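HSK 214 Household Materials and Storage
Handout 6: Film bags – handling, sorting and folding
Course tutor: Impi Kiiskinen
Practical supervision: Lev Stelmakh
Issued Jul 19, 2023

6.1 Scope

This handout covers bags made of thin plastic film: liners, carrier bags, produce bags and the large clear bags used as packaging for bedding and soft furnishings. Paper sacks and woven bags are dealt with in Handout 7. Zip bags are excluded because the closure changes the folding method.

Read section 6.4 before the practical. The folding sequence will be demonstrated once.

6.2 Terms

Film: the sheet from which the bag is made. Thickness is given in microns.
Gusset: the inward fold along each side of some bags, allowing them to open out to a box shape.
Mouth: the open end.
Seal: the welded end. A flat seal runs straight across the base. A star seal is gathered to a point and has no flat edge to fold against.
Memory: the tendency of a film to return towards a previous shape. Crumpled film has weak memory, creased film has strong memory.
Blocking: the sticking together of two smooth layers of film, usually noticed when trying to open the mouth.

6.3 Behaviour of crumpled film

A crumpled bag occupies many times the volume of the same bag folded. Most of that volume is air held between folds. Pressing the bag flat removes part of the air, but with the mouth closed or twisted the remainder has no way out, and the bag recovers as soon as the hand is lifted. Always find the mouth first.

Clear film is harder to sort than coloured film. The edge of the sheet is difficult to pick out among the folds, and highlights along the creases are easily mistaken for the edge. Two methods are accepted in this course.

a) Edge by touch. Pinch a single fold between thumb and forefinger and draw it out slowly. A fold will open into two layers. A true edge will not.
b) Edge by contrast. Place something dark behind the film. A black liner is suitable. The material behind will show through and overlapping layers can be followed more easily.

Method (a) is faster after practice. Method (b) is recommended for the first session.

When clear and black bags are stored together the clear ones are usually pulled out first, by whatever part comes to hand. A pinch near the middle of the bag gives a poor start, as the slack falls on both sides of the grip and the mouth may end up inside the bundle. Shift the grip along the film in short steps until an edge is reached.
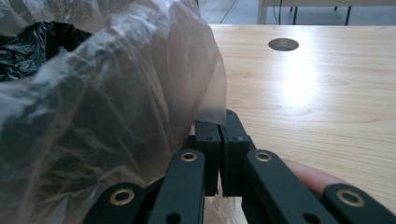
Can a clear bag and a black bag be folded together as one bundle?
They can be, but the bundle should not go into general storage. The two films are often of different thickness, so the thicker one springs open and loosens the thinner. Fold them separately and file them by size.

6.4 Folding sequence (flat-seal bags)

Work on a clear table. Remove rings and bracelets, which snag light film.

1. Locate the mouth and open it fully. If the layers are blocked, rub the edge between dry palms.
2. Shake the bag out once, holding the mouth. Repeated shaking refills it with air.
3. Lay the bag flat with the seal nearest to you. Push the gussets, if any, back into place.
4. Smooth from the seal towards the mouth with the side of the hand. Do not smooth towards the seal.
5. Fold lengthwise in half, then in half again. Smooth towards the mouth after each fold.
6. Fold from the seal end in equal turns until a short flap is left.
7. Tuck the flap into the pocket formed by the last turn.

A finished bundle should stay closed when dropped from table height. If it opens, the usual fault is at step 4 or step 6 – trapped air in the first case, uneven turns in the second.

Star-seal bags: replace step 6 with a loose roll, starting from the mouth. The gathered base is then on the outside, where its bulk does no harm. Smooth towards the mouth in step 5 as before and hold the end down while rolling. Secure with a paper band.

6.5 Sorting before storage

Sort first by condition, then by size, then by colour. Students tend to start with colour since it is the quickest to judge, and then have to repeat the whole sort.

Condition A: no holes, dry, no residue. Return to use.
Condition B: small holes or stretched handles. Use as void fill or as an outer cover only.
Condition C: torn along the seal, soiled or brittle. Remove from the household stock.

Brittle film is not always visible. Stretch a corner gently. Sound film lengthens and turns slightly cloudy. Film which has been kept in sunlight splits with little or no stretch.

Dark film conceals residue. Turn every black bag inside out before giving it a grade.

6.6 Worked case: the Grustden store cupboard

The Grustden survey was carried out by Zlata Hutsuliak and Yevhen Vakulenko on a shared store cupboard that had not been sorted for several years. The total was 1,182 bags, nearly all of them crumpled and pushed inside other bags. After sorting and folding, the Condition A stock fitted on one shelf with a depth of 60 cm.

Points to note from the survey report:

– The nested arrangement hid the larger bags, so new ones were being bought while usable ones lay at the back.
– Average time per bag was 18 seconds, including grading. Clear bags took longer than black ones at the edge-finding stage and less time at grading.
– The upright Plomell bins fitted in the cupboard were too deep. Bundles at the bottom were not used.

The last point was corrected with shallow trays. The full report is in the Onyshchenko reading room under the course code.

6.7 Practical exercise

Work in pairs. Each pair receives one unsorted bundle containing clear and black film of mixed sizes.

Sort by condition and record the grades on the sheet provided. Fold all Condition A bags by the sequence in 6.4. Carry out the drop test on each bundle and note failures with the probable step at fault. Change roles halfway through.

Time allowed is 2 hours. Record sheets go to Lev Stelmakh. Late sheets are accepted until the first session in August.

6.8 Reading

Symonenko, Zoriana. Thin Film in the Home. Pluten course series, chapters on creasing and storage.
Handout 3 of this course, section on static and dust.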